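Maarja Mägi has spent most of the past year on a part of the software that users never see. She leads planning at Relau, where her team writes the code that decides how a two-armed robot gets from one pose to the next.

The planner is called Sorik. It takes a target for the gripper and returns a path for the arm, and the early versions were slow.

"We were at 2967 milliseconds for a hard query," Mägi says. "You could watch the arm sit there and think."

The same query now takes 686. Most of the gain came from caching collision checks between the two arms, which the old code repeated on every call.

"It was dull work," she says. "I had a list of 6 fixes in January and 2 of them mattered."

Clutter is still the hard part. A shop-style table with racks, baskets and trays leaves narrow gaps for the wrist, and clear acrylic is difficult for depth cameras. Her team models the stands by hand for now.

"I'd like perception to handle that – it doesn't yet. If a stand gets moved, somebody has to edit a file."

Cables are also missing from the model. Sorik treats each arm as a set of rigid links and pads the wrist with extra margin.

The next release is due on 8th December. It will let the planner change a path while the arm is moving, and Mägi wants the logging finished first.

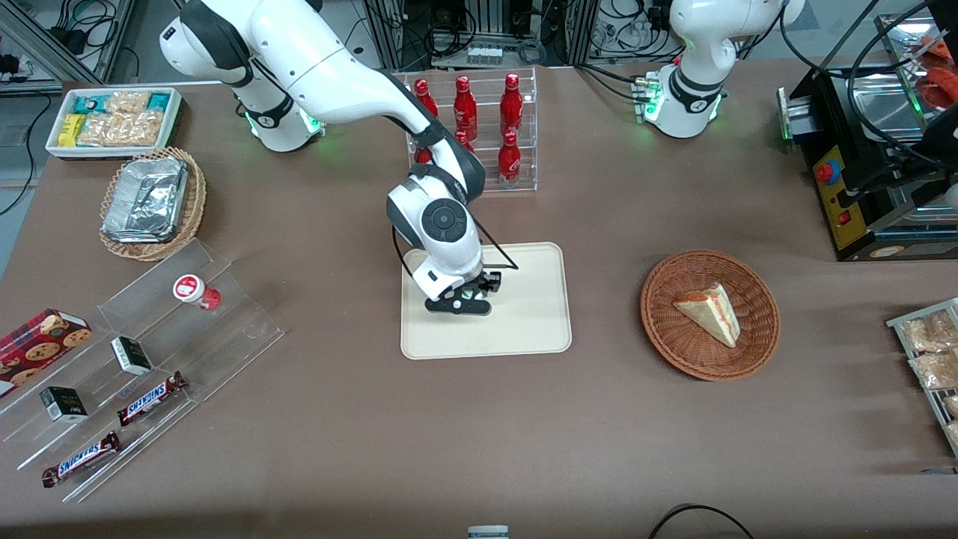
"When a plan fails, I want to know which pair of shapes it thought would touch," she says. "At the moment we get an error code and go digging."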